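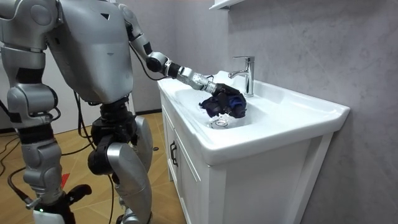 How to clean a bathroom sink without buying anything silly

I have read a lot of sink-cleaning advice and I believe perhaps a third of it. Most of it wants to sell you a spray. A white ceramic basin has a hard glazed surface, and ordinary dirt comes off it with a damp cloth, dish soap and a bit of patience.

What you need

A soft cloth, preferably an old one. A dark one is fine, but wash it a couple of times first so the dye doesn't run.
Dish soap.
Baking soda, for the marks that stay put.
An old toothbrush.

Step 1. Pick up the grit first

Brown specks around the drain may well be gritty, and grinding grit into glaze is a good way to dull it. Press the cloth down, lift, rinse, repeat. Then wipe toward the drain.

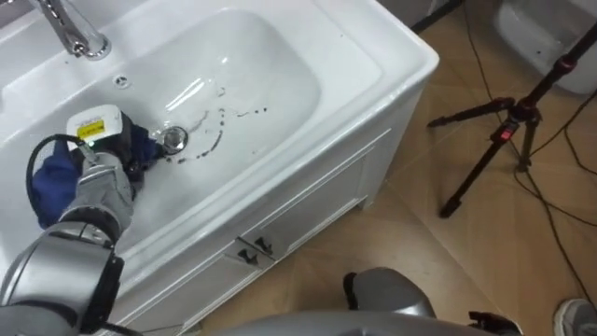 Do I need a powered scrubber for this?

Probably not. I tried the Vilitz on my own sink for 6 weeks, starting in February, and the cloth did just as well on everything except the crust at the base of the faucet. The toothbrush handled that.

Step 2. Soap, then wait

Put a few drops of soap on the cloth and go over the whole bowl, walls included. Leave it for 3 minutes. The Plelow bottle says 30 seconds, which I doubt very much. Work in overlapping strokes and turn the cloth to a clean side when it starts leaving smears.

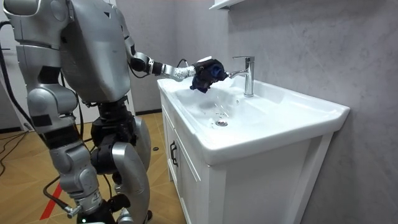
Rinse with warm water, cupping your hand to send it up the walls the faucet doesn't reach. If the curved streaks are still there after that, make a paste of baking soda and water and rub it on lightly. Skip the vinegar-and-soda volcano. It fizzes nicely and leaves you with salty water.

Step 3. The overflow hole and the drain

People forget the overflow. Run the toothbrush around the inside edge, then pour a cup of warm soapy water down it. Do the ring around the drain the same way.

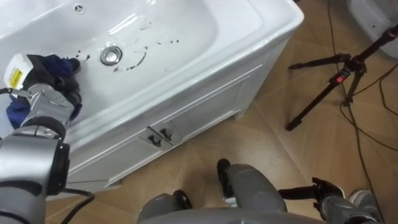 Dry the bowl and the flat rim with a fresh cloth. Water left on the rim finds its way down the cabinet doors, and painted molding holds drips in the corners. Wipe those too, and the handles.

As for the Huva coating that promises to repel dirt for around 1000 rinses, mine looked like every other sink soon enough.

Updated 2023-09-25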